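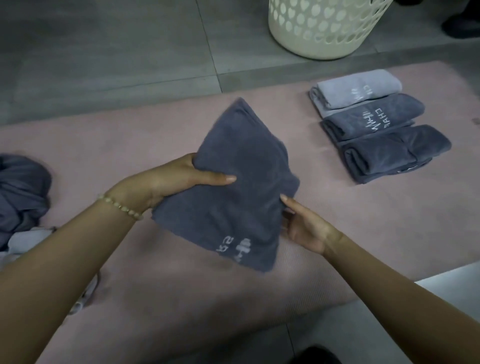
The Household Skills Group at Stalloris is seeking adults to record everyday laundry tasks in their own homes. The recordings will be used to train Skusar, a learning system that is being developed to control two-armed household robots. Skusar learns from examples of people doing ordinary work at an ordinary pace, and it requires many more examples of cloth handling than the group now holds. Participants work from a first-person view with both hands in sight, taking items from an unfolded heap, folding each one, and setting it in a row with the finished pieces, as with the three gray towels at the right on the mat. Towels may be plain or embroidered, and no particular folding method is required.

Who May Apply

Applicants must be 18 years of age or older and must have full use of both hands for folding. They must have a clear floor, bed, or table on which to work. Experience with robots or computers is not needed. Left-handed applicants are encouraged to apply. Persons employed by Stalloris or by its recording partner, Porkby, are not eligible.

What Participants Will Do

Each participant will complete 9 recording sessions over a period of 2 months, beginning in September. A head-worn camera will be mailed to the participant along with printed instructions and a return box. Participants use their own laundry. Sessions should include towels and at least one kind of clothing. Garments with printing, tags, or thick seams are welcome, and a hand may cover part of the lettering while the fabric is being pressed or turned. Bracelets, rings, and watches may be worn if they are part of the participant's usual dress. A fold that goes wrong should be corrected in the normal way, without stopping the recording. 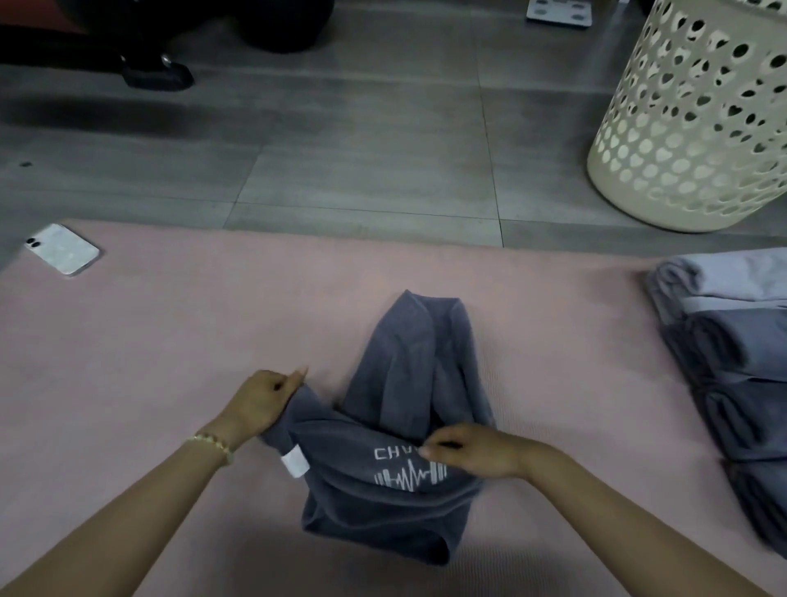
Privacy and Use of Recordings

No sound is recorded. Other members of the household should remain out of view. Recordings are reviewed by trained staff before they are added to the Gowda collection, where they are stored under a participant number. A participant may withdraw any session before this review is complete.

Payment

Participants will receive $200 after all sessions have been submitted and the camera has been returned. Return postage is prepaid.

How to Apply

Applications are made through the participant page on the Stalloris website, under call number 3140. Questions may be directed to Jacqueline Chauvin, Participant Coordinator, through the contact form on the same page. Applicants who are selected will be sent a consent form, which must be signed before any equipment is mailed.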